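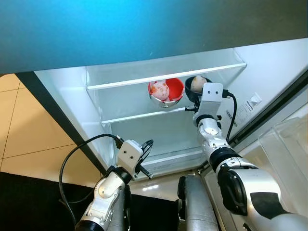
How many fridge demos before my two-arm setup learns to put bowls away? I have 300 and I'm stuck.

Defne Ertürk
Depends how alike they are! I'd move the bowls between takes, and swap the food too.

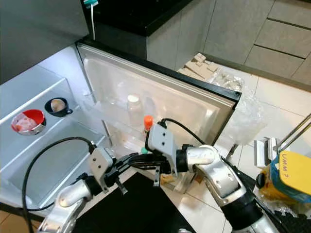

Boychuk
More. We did some 3,000.

Comments

Rosemarie Mühlbauer: Thanks Defne, mine all start with the bowls in the same spot (oops). Trying 7 layouts next.

Clorum: Same problem, following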